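**Plovard method improves room search by household robots in simulation**

Researchers at the Plovard Institute have reported a new method that helps household robots to look for everyday objects in homes they have not visited before. The work, carried out with the engineering group at Leninar, was tested entirely in computer-rendered homes and will be presented to partner organisations in August.

The method is named Bednárik. It deals with a common difficulty in robot navigation: a machine sent to find an object often spends much of its time returning to places it has already checked. Earlier systems built a full map of the home before the search began. Bednárik starts the search at once and keeps a short written record of each room as the robot moves, noting the large pieces of furniture and the doorways. When the robot must choose where to go next, it compares this record with the instruction it has been given – for example, to find a toy or a pet bed – and selects the doorway or piece of furniture that seems most likely to lead to it.

The team compared the method with Amer, the institute's existing search system, in 28 simulated homes. Each home was furnished differently, and neither system had been given a floor plan. Bednárik found the requested object in 21 of the homes within the time allowed, and it did so with fewer repeated visits to the same room. The largest gains came in homes where the object was kept in a bedroom or behind an inner door.

The report also sets out where the method falls short. In 3 homes the robot stopped at an object that resembled the one requested, and in 2 it failed to leave the room in which it had started. The authors attribute the second fault to narrow views close to walls and large panels, where the record held too little detail to support a choice. A revised version will require the robot to turn fully before it makes its first decision.

All trials used the same simulated camera height and the same set of spoken-style instructions, so that the two systems could be judged on equal terms. The institute has stated that results in simulation should be read with care. Lighting, floor surfaces and moving people are simpler in the rendered homes than in real ones – and a physical trial will be needed before any claim is made about use in the home.

Preparation for that trial has begun at Leninar, where a small furnished flat is being fitted out. The simulated homes and the list of instructions will be made available to other research groups on request to the institute's robotics office. 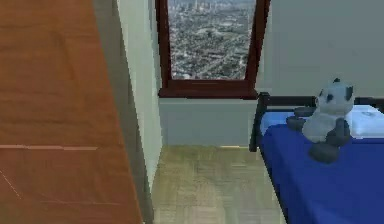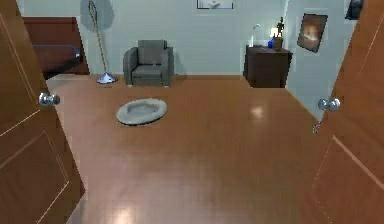
*Rendered interiors from the simulation work: a panda plush toy on a bed with a blue sheet (first picture) and a room with a pet bed, seen through open double doors (second picture).*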